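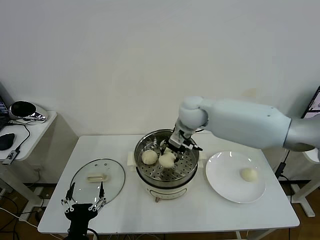
Gripper on a steamed bun, one already on the plate.

Can a machine do the buns yet? – tips for steaming day

Quick one, dough is proving. Imani Obi asked after my last page if she should hold off learning and wait for a robot. No. Get a steamer.

Picking up a soft bun is the hard bit for a machine I think. Too firm and it dents, too light and it stays on the tray. Same for us, mind. So, by hand:

– Lid off flat, away from you. Steam goes out the back, not up your sleeve.
– Wait a minute before lifting. Straight from the boil they tear.
– Oil the tray or use paper squares. Paper is easier, I get 300 in a pack and it lasts till May at least.
– Lift from the sides, fingers low. Never pinch the top.
– Leave gaps, they swell more then you think.
– Plate near the pot. Short trip, fewer on the floor.

Would I let a machine do it? Moving them to a plate, maybe, if it was slow and I was stood there. Filling and pleating – not for years. Iraklis Liapis reckons three. He has never pleated a bun.

Wiping down the tray after, now that I would pay for. Soak it first, the little holes clog.

Freezing leftovers is on the next page.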